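Booking a Windness ride ahead when it's busy

Quick one as people keep asking. Works for Windness in Bruvurley, probably the same elsewhere but I haven't checked.

Before you start

Update the app. The old version hides the fare lock and you'll go mad looking for it. Add a card too – cash rides can't be booked ahead.

Step 1. Set your pickup

Open the app, tap Later, not Now. Type the street name in full. Don't trust the pin, mine lands on the wrong side of the Imai roundabout every single time. If you're at the station use the Brarness Road exit, bay 907. Drivers wait there 24 hours a day, the front one is taxis only.

Step 2. Lock the fare

Pick your time, then hit Hold Price. You get the quote fixed until pickup. Miss this bit and you pay whatever the rate is when the car turns up, which at 11pm in May was more than double for me. Ouch. 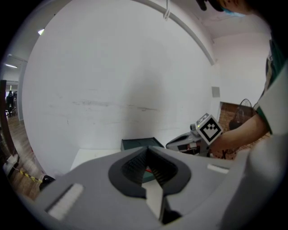
Step 3. Use your points

Got 3,000 or more? Switch them on before you confirm, they wont apply afterwards. Under that, 400 gets you a free change of pickup time and thats it.

Step 4. Check the driver

Name, plate, colour of car. All three. Then get in.

If it goes wrong

Cancel from the trip page, not by ringing the driver – ringing doesn't count and you still get charged. Refunds go back to teh card.

Katsuhiko Minami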